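Recording Your First Bin-Clearing Task with the Ureck Hand-Held Gripper Kit

Updated 13/08/2023
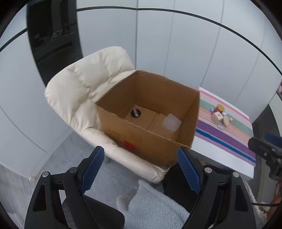 The Ureck kit from Usance lets one operator record pick-and-place episodes by hand, without a robot on site. The procedure covers a simple first task: clearing a few items out of an open box. It assumes the grippers are charged and paired with the Ollilier desktop software, version 29 or later.

1. Choose the container. A deep cardboard box with its top fully open works well. Flaps that fold outward catch on the linkage during the approach.

2. Set the box on something stable at seat or table height. Cushioned surfaces are acceptable, but press down on each corner first. If the box rocks, move it.

3. Put in two items of different shape, one near each side wall. Leave bare floor between them wide enough for both fingertips.

4. Check the finger pads. The textured faces should be clean and fully seated against the fingertips. A lifted pad reads as a false contact in the log.

5. Open the jaws fully and hold them still until the status light turns green. Ollilier stores this position as the zero width. Repeat after every battery change.

6. Start the episode, lower the gripper straight down, close on the first item and lift it clear of the rim before moving sideways. Deep boxes leave little room for the outer arms – approach items close to a wall with the jaws parallel to it.

7. Release the item on the target surface, return to the start position and stop the recording.

Open the episode in Ollilier and check the width trace. Dropped samples show as flat segments. Delete any episode with a flat segment longer than 86 ms.

Replacement pads are sold in pairs under part number 869. The Osei mounting plate is needed only for playback on an arm.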